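Gekex Forums > Data Collection > Cloth and Soft Objects

Thread: How many sweater folds before you move on?

hemline_ops
Started this thread in February and forgot to post it, so some of the numbers are a little old. We are collecting two-handed folding in people's homes with hand-held grippers, one in each hand. The target is 300 good episodes of knitwear per home. We hit 195 in the first apartment and the operator says she has run out of ways to make it different. Do I push for the full 300 or send her to the next place?

tallow22
Move on. Past a certain point you are recording one person's habits. We did 600 in a single bedroom for the Trirent set and the policy learned that bedroom very well. It folded badly everywhere else.

hemline_ops
That was my feeling too, but the spec says 300 and the spec is what we get paid on.

quietmarl
I don't agree with tallow22. 600 in one room is too many, sure, but 195 of a hard garment isn't a lot. Knits stretch, they bunch up, the cuffs roll. You want plenty of tries on the same piece so the model sees it in many states. What are your starting states like? If she lays it out flat every time, 195 is really one example recorded 195 times.

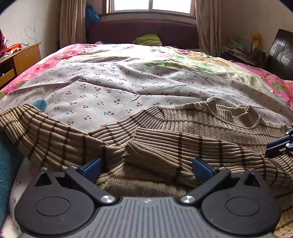

hemline_ops
Starting states are mixed. The rule is pick it up, drop it, and begin from wherever it lands, with no smoothing first. I also told her to work on the bed as it is, and I think that part is going well. You can see she has a pinch on the plaid one while it's still crumpled, with the cherry sheet wrinkled up underneath it. My worry is more about the grasp. She nearly always goes for a ridge of fabric near the middle and almost never starts at a hem or shoulder.

quietmarl
That start looks fine to me. I'd keep her there until 300 and give her a grasp list: hem, shoulder, sleeve end, neckline. Have her go through it in order so she doesn't have to think about it.

tallow22
A fixed order is how you get a fixed order in the data. Shuffle the list.

quietmarl
Shuffle it, then. Same idea.

bdrm_4
I label this kind of footage, so from the other end: the printed sheet is good to have. Most of what I get is a plain gray table and a plain shirt, and the segmentation looks great until somebody shows it a pattern. Stripes on top of a print is the case we are short of. Please don't let anyone swap it for a plain sheet.

hemline_ops
Nobody is swapping anything. I had a reviewer ask for the room to be tidied and I said no.

mx_corvid
I'd have sided with the reviewer, at least partly. Clutter is fine off to the side. Other fabric under or against the garment is another matter. If the finger pads pick up sweater and quilt together, is that a failure or a success? Our Mansour guidelines say throw it out. We lost a lot of episodes that way before we started clearing a patch of bed first.

bdrm_4
Keep those and tag them. A double grasp that gets noticed and released is worth more to me than a clean fold.

mx_corvid
If it gets tagged. Ours weren't, and going back through them took longer than recording new ones.

tallow22
Stuvolent has a tag for it in their recording app — "extra layer," I think. The operator says it out loud and it goes in as a marker. Works fine unless there's a TV on.

hemline_ops
We don't have voice markers, but I can add a tag at review. OK, plan for now: 3 more sessions in the same apartment with a shuffled grasp list, keep the double grasps, same bed. If the review still shows mostly middle pinches after the first session, I'll pull her out early and argue about the spec later.

quietmarl
Change the garment at least once in there. A cardigan would be good, buttons open.

tallow22
Still think you should move on, but a cardigan would help.

hemline_ops
She has one. I'll post the grasp counts when the first session is through review.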